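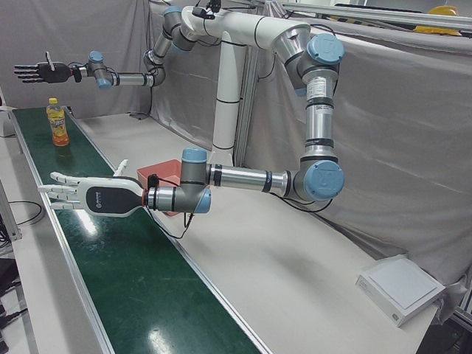 Parcel stuck at Rundport – anyone else?

mossybank
Ordered a kettle on January 23, 2021, still says "at Rundport". Cavton blame the courier, courier blames Cavton. Going round in circles.
12 likes

pennyfarthing_2
Same. Mine went Rundport, Canivthorpe, back to Rundport. Why?? I live four miles from Canivthorpe.
7 likes

dkettle
You've put the postcode in wrong, both of you. Mine always turn up next day.

pennyfarthing_2
Postcode is fine thanks. Same one I've had for years – got the label photo to prove it.
3 likes

oldgoat878
Don't ring. Was number 224 in the queue then it cut off. Use the web form, pick "damaged" not "late", you get a person.

mossybank
But its not damaged?

oldgoat878
You don't know that till you've seen it do you

hobnob
Bit off, that. Whoever reads the damaged ones has real broken stuff to sort. Your contract is with Cavton anyway, so chase them for the refund and leave the courier out of it.
19 likes

dkettle
Agree with hobnob for once. Wouldn't use Barua instead either, they lost a whole rug of mine.

mossybank
Thought yours always came next day

dkettle
Thats Cavton. Barua is diffrent.

pennyfarthing_2
Update – says out for delivery. From Rundport again. Will belive it when I see it

2981 views · 14 shares · 12 comments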